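How to Hang Cut-Out Letters on a Fabric Curtain

Posted Mar 13, 2023 by Lâm Lục

I love a lettered backdrop! It turns a plain corner into a place that belongs to somebody, it costs next to nothing, and you can change the words whenever you get bored. I've been putting them up since November and I'm nowhere near done with it.

What you'll need

A dark fabric curtain (black makes every color pop)
Thick colored paper or thin craft foam
White paper for the outlines
Glue stick, scissors, pencil
Small straight pins
A few small clips for the top edge

Step 1. Draw big

Go bigger than feels sensible. Mine are large shapes, and I mix capitals with lowercase because it looks friendlier. Pick a different color for each letter - blue, peach, bright yellow, salmon pink, whatever is in the drawer.

Step 2. Add the white outline

Glue each letter onto white paper, let it sit for 5 minutes, then cut again, leaving a thin white border all the way around. Please don't skip this one! Blue straight onto black goes muddy from across the room, and the border wakes it right up. Turn the paper as you cut and keep the scissors still, especially on the curves of an s.

Step 3. Clip the curtain

Fasten the top edge first and let the fabric hang for a while before you pin anything to it. If it sags between the clips, add another one.

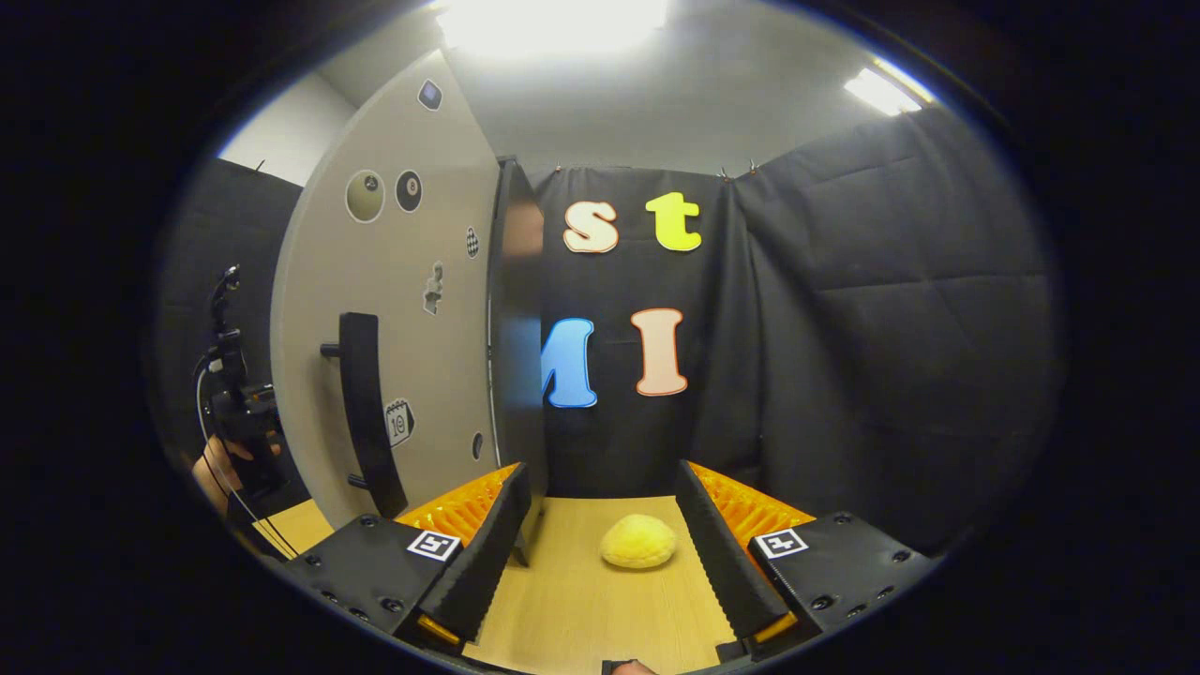 Step 4. Lay it out, then pin

Arrange everything on the floor until you like the spacing (two rows suit a narrow curtain better than one long one). Start pinning from the middle and work outward. Catch only the back layer of paper with the pin and it hardly shows. My friend Ívar Bech uses double-sided tape, but on my fabric it let go overnight, so I stick with pins.

Step 5. Step back and check the edges

Open and close any doors nearby and look from where people will sit. An outside letter can easily end up half hidden behind a panel. Shift the whole row over if that bothers you - moving just one letter makes the gaps look odd.

Keep your offcuts in an envelope, too. They make great dots for the next i!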